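About Probert

Probert began in February as Heledd Skyrme's plan to teach two robot arms some household manners in a shared workshop. The plan had 2 pages. The parts list had 70 lines – and then 130.

We build in the evenings, argue about cables and keep our ambitions modest. Shoes and a shoe box are plenty for now.

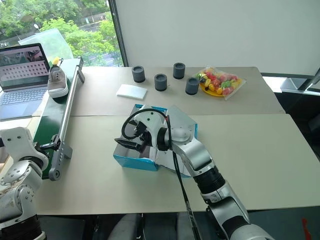
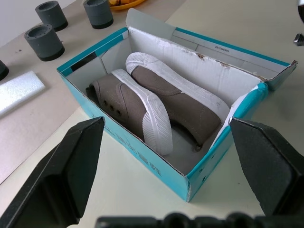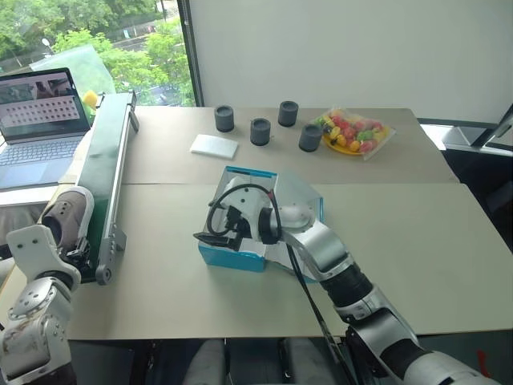

Our bench is open to members who can solder, or who can watch someone solder without offering advice. The second group is smaller.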